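**Open shelving** is storage furniture without doors, and therefore without secrets. The term covers bookcases, wall brackets and the cubby unit, a grid of square compartments that has spread through rented bedrooms with little resistance.

## History

Shelves without doors are older than shelves with them, doors being extra work. In the market town of Karnavcombe, the joiner's shop Maes sold both kinds for decades and charged more for the doors, which customers resented. An inventory made when the shop closed lists 126 open units and 3 cupboards, one of them locked and the key missing.

The modern cubby unit reached the town through Stovier, a furniture warehouse on the Motville road. Its first catalogue promised "a place for everything" and gave no advice on what to do about the rest.

## Use

The historian Femke Groen divides owners into those who arrange their shelves and those who fill them. Her survey of 1,119 households found that most people claimed to be the first sort. The bottom row usually goes to shoes, board games and whatever was on the floor when guests rang the bell.
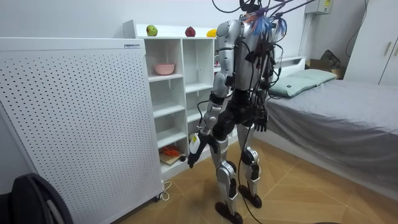
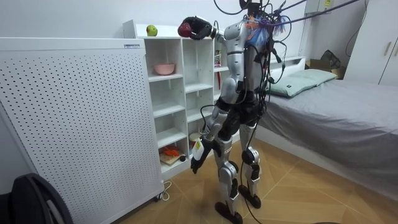

White is the commonest finish, and shows dust slightly less than black does, a point on which black's admirers remain touchy. Tall units should be fixed to the wall. The fixing kit is traditionally kept in a drawer.

## Criticism

Constanza Herrera, in her pamphlet *Put a Door on It*, called open shelving "a cupboard that has given up". The second edition corrected two spelling mistakes and left the opinion alone.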